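In defence of the sorting basket

May 31, 2021

Most advice on tidying a house begins with getting rid of things. I have followed it, and I have nothing against it, but it is the wrong place to start. Start with where things land when they come through the door. In most homes they land on whatever flat surface is nearest, and they stay there until somebody needs the surface.

My argument is for two baskets on a table. One takes what can be eaten or drunk, the other takes everything else. Things go in as they arrive, in any order, and get put away later when there is time.

I came to this by way of a bad system. When we moved into the flat on Orero Street I bought a set of seven labelled tubs from a firm called Marnum. They had lids that clicked and little windows for cards. There was a tub for batteries, a tub for medicines, a tub for stationery and so on. For a month I was very pleased with them. By October three of them were empty, one would not shut, and the kitchen table was covered again. The trouble was the deciding. A tube of hand cream might be medicine or it might be bathroom, and at six in the evening, with a coat still on, I did not want to settle the matter. I put it on the table.

Two baskets ask for almost no deciding. An apple goes in one, a mug goes in the other. Anyone in the house can do it, including a child of four and a guest who has never seen the place before.

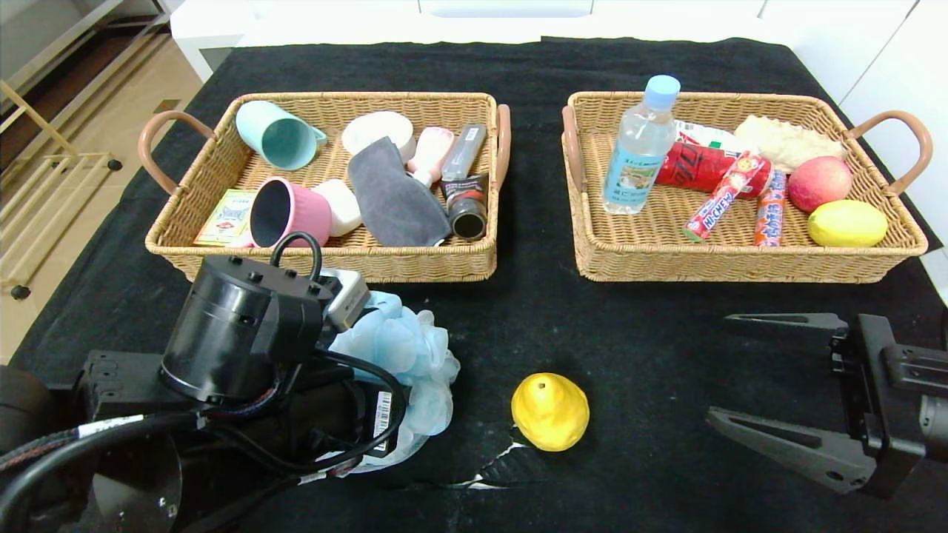

The usual objection is that this only moves the mess. I accept that it moves it. A basket of mixed things is still mixed, and it will not look like the pictures in the Clurker catalogue, where every jar faces front. But a basket has an edge, and the edge matters. When it is full you can see that it is full, and you empty it. A table never seems full in the same way. You push things back a few inches and carry on.

A second objection is that fruit gets bruised and bread goes stale if you leave them in an open basket. That is fair. The food basket has to be emptied daily, and anything that belongs in the fridge should never go in it at all. I would not put soft fruit under a can. Lemons look after themselves. Bread I move to the bin before bed, and if I forget, it becomes toast.

The other basket can wait longer. Ours is done twice a week and takes ten minutes. Mugs go to the sink, cloths go to the wash, and bottles and tubes go to the bathroom shelf. There are always a few small things left at the bottom that have no proper home, such as a sachet that came free with something else. I used to save these. Now if one has sat there through two clearings it is thrown out.

On the baskets themselves I have firmer views than I probably should. They ought to be open, with no lid, because a lid becomes a shelf. They ought to be shallow. A deep basket hides what is at the bottom, and you end up buying a second tube of something you already own. Handles at the ends are worth having, as you will be carrying the thing from room to room. I like wicker, though it does catch on wool and it is a nuisance to clean if anything spills. Plastic would do the job just as well - I simply don't want to look at it on the table every day.

They should also be the same size. I tried a large one and a small one at first, on the grounds that we had more household bits than food, and the large one filled up faster than the small one ever had. People put things where there is room.

You need not spend much. The Dursun shop near us sells plain ones, and charity shops nearly always have a few that once held Christmas hampers. What I would avoid is buying a third. It seems sensible, a basket for post perhaps, or for keys. Then there is a choice to make again, and the table starts to fill. Post goes on the hook behind our front door, in a bulldog clip, and keys go in a coat pocket as they always have.

I still have the Marnum tubs. Two of them hold screws in the shed and the rest are stacked inside one another under the stairs, with their cards still in the windows.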